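Lolport Municipal Workers' Branch
Progress report to the Stulano Fund for Workplace Representation
26 August 2022

We value your privacy. This site uses cookies to improve your experience. Accept all | Manage settings

1. Purpose of this report

The branch received its grant in order to train and support workplace delegates among kitchen, cleaning and grounds staff employed by contractors to the Lolport council. This report covers the first half of the grant period. Spending remains within the agreed budget, and no change to the purpose of the grant is requested.

2. Delegate training

Training has been completed by 16 delegates, the majority of them from the catering contract held by Prostolia. Sessions were held outside rostered hours at first. Following representations by the branch, the employer agreed to paid release for the remaining sessions -- a concession which had been refused in two earlier rounds of talks. 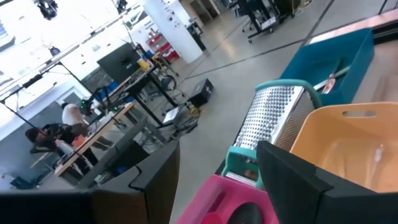
Delegates in catering have given most of their time to the question of who pays for small equipment. Members reported replacing worn items at their own expense, and the employer's position was that only fixed appliances fell within its duty to supply. The branch has asked that the new agreement list hand tools by name, down to a steel box grater with a teal handle like the one shown, so that supervisors have no room to treat them as personal property. Prostolia has accepted the principle. The wording of the schedule is still under discussion, and delegates will be asked to approve it before signature.

3. Casework

The branch opened 45 cases in the period. Most concerned late payment of overtime or changes to rosters made without the notice required. Three have been referred to formal dispute; the others were settled locally or remain open with the delegate concerned.
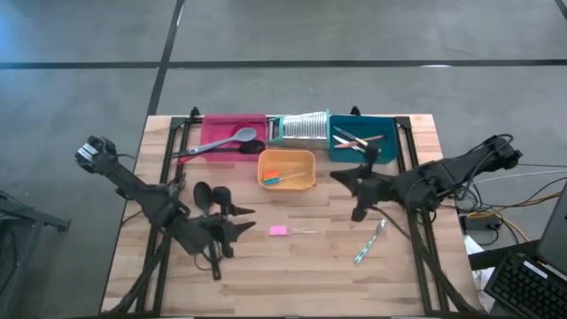
Late payment is expected to fall once the revised timesheet is in use at all sites. The Swai depot has adopted it already, and the employer has undertaken to extend it to the remaining sites by November. Should that undertaking not be met, the branch will raise the matter under the disputes procedure.

4. Finance

A sum of £2000 set aside for translated materials has not yet been spent. The branch asks for permission to carry it forward into the second half of the grant period, when the delegate handbook will be ready for translation.

5. Next steps

The second round of training will open to grounds staff, whose seasonal contracts have so far made attendance difficult. A full statement of accounts will be supplied with the final report.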